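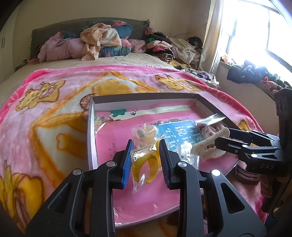
Small Parts, Little Bags and a Pair of Grippers: Tips From a Home Demonstration

Posted 09/05/2024

I signed up for the Zosix home demonstration thinking I'd get to watch a robot fold towels. No towels! What you get is a pair of black hand-held grippers, the kind a person works so a robot arm can learn the same moves later, and an afternoon of ordinary chores done very slowly in a real bedroom. I loved it. I also came away with a page of notes that have nothing to do with robots and a lot to do with how I unpack things, so I'm putting them up while I can still read my handwriting.

The job I watched longest was a box of small plastic pieces in clear bags, set on a pink plush blanket on the bed. One gripper had a curved yellow piece, still bagged, between its pads. The other had a long cream-white one near its rounded end. You learn a lot about packaging when you can't use your fingers.

Put something soft under the box.
I've always opened kits on the kitchen table, and I've always ended up on the floor with a flashlight. Dropped pieces bounce on a tabletop. On plush they stay where they land. A bath towel does the job if you don't want to use the bed. Smooth it flat first, though, or the box tips when you lean on a corner.

Leave the bags sealed until you've found everything.
The presenter was firm on this one and I've come around to it. Take the bags out, compare them with the sheet, and only then start opening. If something's missing you have a much better case with the store when the rest is still sealed up.

Squeeze the part, not the bag.
Crinkly plastic slides. When I had my turn with the gripper I grabbed a nice big fold of empty bag and the whole thing slithered right out (twice). Feel for the hard piece inside and hold that. Works with fingers, works with kitchen tongs, works with cold hands in the garage.

Long pieces: pick them up close to one end if they're in a crowded box.
I'd have gone for the middle. But in a full box the middle is usually under something, and lifting there drags its neighbors along. Take one end, tilt it up, slide it out. I tried this on my drawer of spatulas and whisks the minute I got home and it's so much better!

Watch the glare.
Clear bags by a bright window are a pain. You see shine and not much else. Turn the box a little, or pull the curtain partway over. I do my sorting with the window off to one side now and I've stopped squinting.

Use the lid.
If your box comes with one, turn it over and put the finished bags in there. The Flerkico organizer I bought years ago has a lid deep enough for this. A baking sheet with a rim is just as good and you already own it.

Keep the instructions out of the pile.
They always get buried. I clip mine to a Vanhove hanger (the kind with the pinchy ends) and hook it on a drawer handle where I can see it standing up.

Go slower than feels natural.
One of the people running the day told me their group records up to 400 pick-ups in a session, and the careful ones are the ones they keep. My first few were hopeless. Once I quit rushing, I stopped knocking things over, and I finished my share sooner than I expected.

If you get a chance to go to one of these, wear short sleeves or push yours up. My cuff kept catching on the linkage. Bring reading glasses if you need them for small print. And ask to try the left hand as well as the right, which felt like brushing my teeth with the wrong hand, and then all of a sudden it didn't.

I asked when a machine will come and sort my button jar, which holds 1,871 buttons as of last winter (I was snowed in). I got a laugh and a shrug. They're holding another day in September and I've already put my name down, so if there's something you want me to ask, leave it in the comments.

Related Tips

Sorting Buttons Without Losing Your Mind
Five Uses for a Rimmed Baking Sheet
Anach Drawer Dividers: What Fits and What Doesn't
How I Store 500 Jigsaw Pieces in a Shoebox
Getting Crumbs Out of a Plush Blanket
Where to Keep Instruction Booklets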